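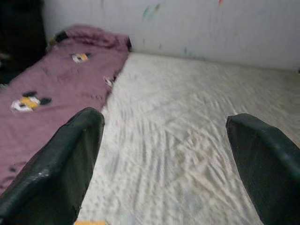 Fig. 4.1 Open gripper over the bed surface, blanket to one side.

Chapter 4
Working Rules for Bed-Making Arms

Soft goods first. Why? Sheets hide things, and a finger can't tell a fold from a sleeve. Before any motion: bed clear of people, stop button in reach, speed limit set. The Braltell code allows 39 mm per second near fabric. No more, even when your late.
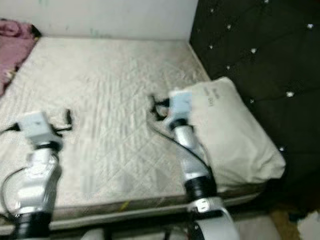 Fig. 4.2 Two arms over the mattress, one gripper at the pillow.

Two arms, one bed. Each needs its own zone, written down. Cables too: check the slack at full reach, both sides. Jordan Fairclough's Gruvley survey logged 136 stops in June, most of them cable snags. Worth remebering.

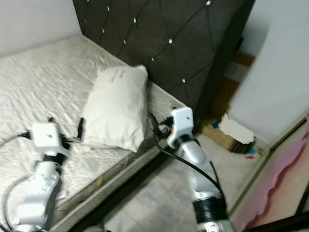
Fig. 4.3 Both arms near the pillow; basket on the floor beyond.

Floor next. Mark the keep-out line before power goes on. Doors, baskets, small items: note them on the sheet (see 4.3), then sign it.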